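4.2 Grasp planning on cluttered tabletops

The planner takes a segmented point cloud from the head camera and proposes up to 20 grasp candidates per object. Each candidate is scored on reachability, clearance from neighboring objects and expected finger contact. The scorer runs at 30 Hz on the Tessier controller, so a candidate can be dropped during the approach if the cloud changes.

Thin parts were the main source of error. Wire handles often vanish from the depth map, and the planner then treats the space under them as free. We added a rule that grows thin structures found in the color image before the collision check - a small change, but it cut planning failures from 39 to nearly 20 over 437 trials. Arm choice is made once per object and is not revised.

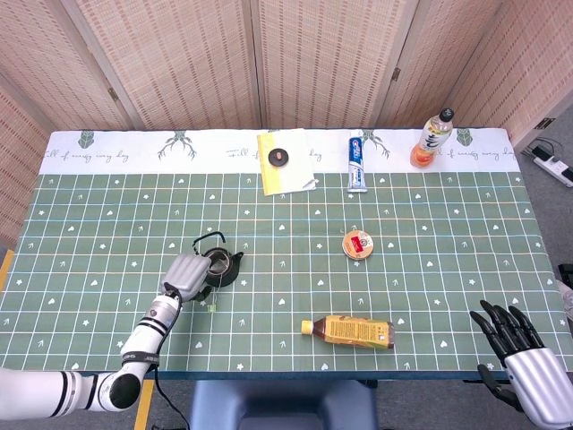
Figure 6. Left hand closed around the lid area of a small teapot, with the right hand open near the table corner.

Noreen Durrani objected on reading a draft that fixing the arm choice so early hides recoverable failures, and that a handover step should be tested before the rule is credited with the whole gain. We agree in part. Handover is supported in the Trirero stack but was turned off for all trials reported in this section.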